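September 2022, already. Posting this fast before the kid wakes up from the couch nap so excuse the mess.

So. We moved. Out of the house in Tendden, into the apartment on Masri Street, a third of the size if I'm being generous. People keep asking how it's going and I keep saying "fine, good, busy" and then not writing anything here. Last post was June. Oops.

Short version: we still own too much stuff.

Longer version. When we decided to do this back in the spring I had a plan. One room a week, start at the top of the house, work down. I printed a calendar. Got through the upstairs closet and half the bathroom and then my back went out and then it was school pictures and then the buyers wanted to close early. So the last ten days were just boxes. Anything into any box. I have a box that says KITCHEN and inside it is one whisk, a bag of dog leashes (the dog has been gone two years) and my tax stuff. I have another one marked MISC 3. I can't find MISC 1 or MISC 2. I don't remember there being a MISC 1 or MISC 2.

Movers were Plallside. Would use again. On time, didn't drop anything, one of them carried the dresser down the back stairs by himself which I could not watch. They charged us for the extra hour and fair enough, we weren't ready. I was still taping when the truck pulled up. Wearing one shoe.

The storage unit is the part I'm a little ashamed of. It's number 3351, at the far end of the second floor, past the elevator that smells like soup. I swore we wouldn't get one. My mother had one for most of my childhood and I remember going there with her on Sundays and moving a lamp from one side to the other. Now I have one. Now I move the lamp.

Paying every month to not look at things. I know. I know!

What helped, a bit: I quit thinking in rooms. Rooms is too big. In the apartment there's no "dining room," there's a table, and the table is where homework happens and dinner and bills and the puzzle nobody finishes. So I go by what we're doing instead. Breakfast stuff together. Leaving-the-house stuff together, by the door, in the ugly basket. Sick-kid stuff on one shelf, thermometer included, so I'm not digging around at 2 in the morning with a phone flashlight in my teeth.

Second thing that helped is seeing it. If it goes in a drawer it is dead to me. I bought the same box of sandwich bags over and over this summer. The old pantry was so deep that there was a whole civilization at the back of it, I threw out a can of pumpkin older than my marriage. So clear bins, shallow shelves, nothing behind anything. It isn't pretty. My sister has the matching jars with the little labels and it looks like a hotel, and she also has a person who comes in and cleans, so.

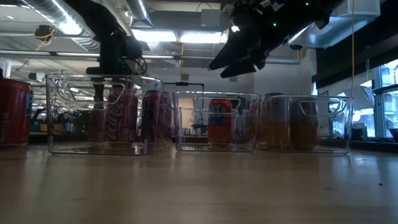 Anyway the kitchen took the longest and I still don't like where the pots are. Only one lower cabinet opens all the way, the other one hits the oven handle. Who designed that. I measured for a rolling cart and then bought the wrong rolling cart. It's in the hall now. It holds mail.

Clothes were easier than I thought. I did the thing where you turn the hangers backward and see what you really wear. Answer: the same four things and one cardigan. Got rid of all the work skirts from the old job. Felt weird for maybe an hour. Then there was room for the vacuum in there, and I have to say the vacuum has improved my life more than the skirts ever did.

Paper is where I'm stuck. I don't know what people do with paper. Report cards? The drawings? I've kept every single drawing and some of them are, I'm sorry, one line. I tried taking pictures of them and throwing out the originals and then felt like a criminal and pulled them back out of the recycling. One has coffee grounds on it now. It's on the fridge.

Books. Not talking about books. Books are in 3351.

The other thing, and this is what I really sat down to write about before I got going on the cabinets, is that it's louder here and I like it. I didn't expect to like it. In Tendden you'd hear the neighbor's mower on Saturday and that was it. Here there's a guy upstairs learning the trumpet, badly, and the bakery truck at five, and kids on the stairs. The first week I laid there with a pillow over my head thinking what have we done. Now I went back to the old street to pick up some mail and it was so quiet I turned the car radio on while I was parked.

And we're walking places. The Anel market is at the end of the block so I've stopped doing the giant shop. I buy for today and tomorrow and that's it, there's nowhere to put more. Less food going in the trash. More trips, yes, and I forget milk basically every time, but it's a four minute walk and the kid likes to carry the bag. Drags the bag. We've lost some eggs.

I thought I'd miss the yard. I miss the clothesline. I don't miss one thing else about that yard.

Still to do, mostly writing this down for me:

Hang the mirror (needs the big anchors, ask at the hardware store, don't guess again)
Return wrong cart or make peace with wrong cart
Find the box with the shower curtian rings
Call about the cabinet door
Give storage unit a real end date. Put it on the calendar in pen

On that last one, we've agreed on the spring. If we haven't gone and gotten it by then we don't need it, except for the books, and the crib, and my grandmother's sewing machine, and ok this is how it happens isn't it.

If anyone has figured out paper please leave a comment. Or the cabinet thing. And if you're the one who borrowed our step ladder in the spring, I'd love it back now, the ceilings here are really high and I've been standing on MISC 3.

Kid's up. Gotta go.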